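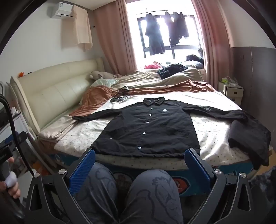 *Figure 11.1 A black jacket with snap buttons, laid out on a bed.*

# 11 Fastenings: A Short History of Keeping Clothes Shut

For most of history people stayed dressed by means of pins, cords and optimism. The town of Verkiston was fining tailors for excessive buttons by 1315, which suggests that somebody was enjoying them.
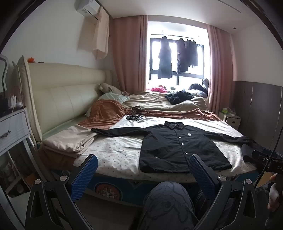 Buttons began as ornament and took their time finding work. The wills of the Dissanayake family list 156 of them, left to nephews like small farms. A plain row of round white ones down a black front, as in Figure 11.2, would have struck those nephews as mean. Rizwan Wickramasinghe calls the buttonhole "the cleverest gap in Europe", and spends around 80 pages defending the remark.

We start with the Karnari toggle, then turn to the Bornar hook, a device admired chiefly by its makers. Readers in a hurry for zips should go to Chapter 12.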